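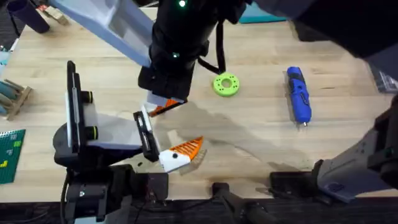 Sanard Puzzle Feeder for Parrots: four months with a very bored bird

I bought the Sanard for one reason, and that reason is a nine-year-old Amazon parrot called Skunder who had started taking my kitchen apart. He'd already done the window blinds. He'd done the corner of a cookbook, two phone cables and the rubber seal on the back door, and I was finding bits of all of them in his water dish. The vet looked him over, said there was nothing wrong with him physically, and told me he needed a job.

So, a job! I'd tried the cheap hanging toys from the pet store and he'd wreck one in an afternoon, then go right back to the blinds. The Sanard costs a good bit more than those. I paid $332 for the large set, and yes, I winced. That gets you the main board, 16 drawers and flaps that slot into it, a bag of screws and a little booklet with ideas for setting it up.

Putting it together

Set aside an evening. The board clamps to the cage bars or to a play stand, and the clamps are good and solid, but the wing nuts are tiny and I dropped the same one behind the fridge twice. The booklet shows you the finished thing and then sort of wishes you luck. I got there by looking at the picture on the box. If you have big hands, get somebody with small ones to help.

One thing I'd check right away is the screws on the back. Mine came a little loose out of the package, and a parrot will find a loose screw before you do. I went around with a screwdriver the first night and I still do it every couple of weeks.

How he took to it

He hated it. For the first week he sat at the far end of his perch and growled at it, and I was already hunting for the receipt. What got him over was putting the board on a chair across the room and moving it a bit closer each day, with a walnut on top. By the second week he was leaning over to grab the walnut. By the third he was up on the thing, yelling.

Start with the sliding drawers and leave everything else off. There are 2 kinds of flap in the set, lift-up and push-in, and the push-in ones drove him nuts until I propped one half open so he could see the food. After that he had it in a day. The twist caps are the hardest and he's only really cracked those in the last month. He does them with his foot and his tongue together, muttering the whole time, and I could watch it for hours (I have watched it for hours).

I put about half of his breakfast pellets in there now, plus a few safflower seeds and whatever bit of pepper or carrot is going. It keeps him busy for most of the morning. Has it stopped the chewing? Mostly. He still has a go at the door seal if I'm on the phone too long, but the new blinds have been up since September and they're in one piece, which is a house record.

What I don't like

Cleaning. The drawers come out easily enough and they can go in the dishwasher, but the board itself has grooves, and wet food gets in the grooves and sets like cement. I use an old toothbrush and I grumble. If you feed a lot of mash or soft fruit, keep it to the drawers and never put it behind the flaps.

It's loud, too. Every drawer he empties gets slammed, and he starts at six in the morning. I take the board out of the cage at night now and put it back once I'm up.

Replacement parts are another sore spot. He bit clean through one of the lift-up flaps in the second month, and you can't buy just the one, you have to buy the pack. It did ship fast, I'll give them that.

Compared to the others

Before this I had the Zundau foraging wheel, and it's a fine toy for a smaller bird. My sister's cockatiel has ours now and loves it. For an Amazon it was over in minutes. He worked out that if he hung off it with his whole weight everything fell on the floor, so that's what he did.

I also looked at the Tran tower, which is cheaper and much prettier, but people with bigger parrots kept saying the pegs snap. The jumbo Sanard was tempting as well, until I saw it was $596. If you've got a macaw or a couple of birds sharing, maybe. For one Amazon the large has been plenty, especially when I swap the drawers around on the weekend so he has to figure it out all over again.

Would I buy it again?

I would, and I'd start slower. Skip it if your bird is small or timid, or if you can't stand noise before coffee. If you've got a smart, grouchy one with a big beak and you're running out of blinds, I think it's worth the money. Four stars from me, and I'd go to five if they'd sell the flaps one at a time.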